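The Slow Cure of a Concrete Floor

Concrete reaches most of its working strength in about a month, and most building schedules treat that as the end of the matter. Flooring contractors work to a different clock. A slab that will carry a forklift can still hold enough water to lift adhesive, cloud a sealer or swell the boards laid over it, and the water leaves at a rate that has little to do with the date on the schedule.

The chemistry is simple enough. Cement needs a certain amount of water to hydrate, and a crew needs more than that to place and finish the mix. The surplus stays in the pores. Once the curing sheets come off, it moves toward the open face of the slab and evaporates there. With a vapor barrier underneath, the top is the only way out. A thick slab therefore dries far more slowly than a thin one, and a hard-troweled surface more slowly than an open one.

Rasha Mansour tests floors for Kassab, a small consulting firm. Most of her calls come after something has failed. "The surface tells you very little," she says. "I get asked to look at a floor because it has gone pale and people take that to mean dry. The top quarter inch is dry. I want to know what is happening below that."

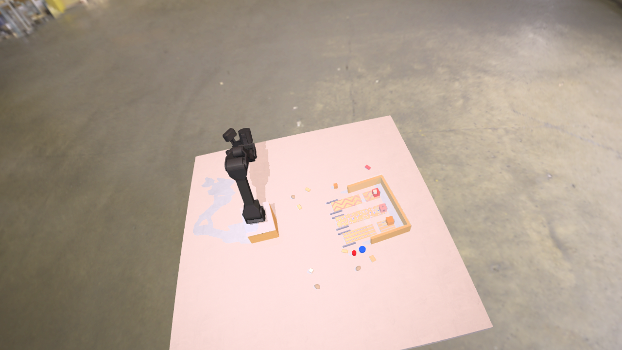
POLTTHORPE, February

The slab at the old Zudetti warehouse covers 3,000 square feet and was poured in a single day. The building was closed in soon afterward, but the permanent heating was not running for several weeks, and the air inside stayed cool and damp. Drying time should be counted from the point at which the building reaches service conditions. Here it had been counted from the pour.

Mansour drilled her test holes at 7 in the morning, before the other trades arrived. Each hole is vacuumed, lined with a sleeve, capped and left to settle before a probe is read. The humidity inside is compared with the limit set by the flooring manufacturer. Three of the holes, all along the north wall, came back over the limit.

The owner had two choices. One was to wait, with dehumidifiers running and the doors kept shut. The other was a two-part epoxy coating, rolled onto a shot-blasted surface, which slows the vapor to a rate the adhesive can tolerate. Coatings cost more per square foot than many of the floors they protect.

Rima Smadi, the site manager, chose to wait. "We had painting to finish anyway," she says. "I moved the flooring crew back and told the tenant." The dehumidifiers ran for 20 days. A second round of readings put every hole under the limit, and the adhesive went down the following morning.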